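Chapitre 2
L'égouttage et le rangement de la vaisselle

Objectifs du chapitre
Connaître les étapes qui suivent le lavage.
Choisir un égouttoir adapté au volume de vaisselle.
Disposer les assiettes pour qu'elles sèchent à l'air.
Reconnaître les erreurs courantes de rangement.

Mots clés : égouttoir, séchage à l'air, plan propre, recontamination, marche en avant.

Dans le chapitre précédent, nous avons étudié le lavage proprement dit : débarrassage, prélavage, lavage, rinçage. La vaisselle qui sort du rinçage est propre, mais elle est encore couverte d'eau. Une assiette empilée mouillée garde un film d'humidité entre son fond et celui de la voisine, et les microorganismes s'y développent facilement. L'égouttage est donc une étape à part entière du travail, au même titre que le lavage.

On distingue deux façons de sécher. L'essuyage au torchon est rapide, mais il demande un linge propre, changé dès qu'il est humide. Le séchage à l'air prend plus de temps et occupe de la place — il faut prévoir une surface libre à côté de l'évier — mais il limite les manipulations. C'est la méthode retenue dans ce manuel pour les assiettes, les bols et les couverts.

Situation professionnelle
La résidence Clisance sert un repas à midi et un repas le soir. La cuisine d'étage dispose d'un évier à deux bacs, d'un plan de travail et d'un placard fermé. Le stock de vaisselle compte 368 pièces, dont 81 assiettes en plastique pour l'unité Miah. L'agent de service reçoit la vaisselle rincée à 13 h et doit avoir libéré le plan de travail avant le goûter. Vous reprendrez cette situation dans les exercices 1 à 4.

Le matériel
L'égouttoir se pose sur un plan lisse, nettoyé et désinfecté avant usage. Il existe en plastique, en bois ou en métal. Le bois est à écarter en collectivité, car il retient l'eau. Quel que soit le modèle, on vérifie que l'air passe entre les pièces.

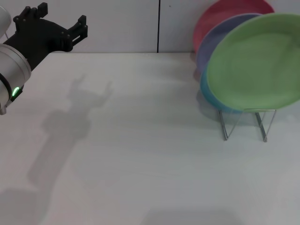

Les assiettes se rangent debout, l'une derrière l'autre, toutes tournées du même côté. Dans un égouttoir en fil métallique, elles prennent une légère inclinaison vers l'arrière, comme les quatre assiettes en plastique de la photographie, la verte devant et la rose rougeâtre au fond. L'eau descend le long de la face et s'écoule par le bord inférieur. Quand la vaisselle est de plusieurs couleurs, on peut en profiter pour la trier dès cette étape — une couleur par unité ou par régime, selon l'organisation du service.

On ne touche que le bord des assiettes, avec des mains lavées. Les pièces encore humides au moment du rangement restent dans l'égouttoir.

Avant de lire la suite
Relevez, dans votre lieu de stage, le type d'égouttoir utilisé et l'endroit où il est posé. Notez le temps qui s'écoule entre le rinçage et la mise en placard.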